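Wenwood Household Textile Care Records
README, version 2

Overview

The Wenwood records bring together washing and storage notes for household textiles: table linens, dish towels, bedding and small fabric bags. The collection is maintained by the Mundel Textile Library and is intended for teachers, students and home economists. Karla Escobedo and Dušan Šimko prepared the present version, which replaces the one issued in July.

Contents

The collection holds 105 entries in a single comma-separated file, textiles.csv. Each row covers one item and gives its fiber content, weave, wash temperature, drying method and change in length after washing. Temperatures are in degrees Celsius. Lengths are in centimeters and were taken along the warp before the first wash and after the last.

A separate file, notes.txt, contains remarks from the people who did the washing. Spelling has been corrected, but the wording is otherwise their own. 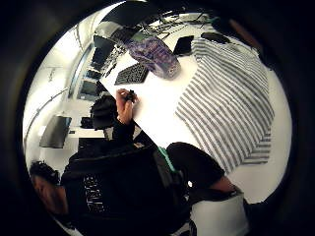

What does a blank in the drying column mean?
The drying method was not written down at the time. Blank cells should be treated as missing and should not be read as air drying, which has its own code, AD.

Known limitations

Cotton is heavily represented, and only 19 entries concern wool. Blended fabrics are listed by their main fiber - the remaining fibers appear in notes.txt where the label was legible. Items washed at 30 degrees were handled by Ibrahim Bako; all other washing was done by Higinio Magaña, using a different machine. Users comparing shrinkage across temperatures should take this into account.

Use and corrections

The records may be copied and adapted for teaching and research, provided that the Mundel Textile Library is credited. Corrections should be sent to the library desk with the entry number and the column concerned.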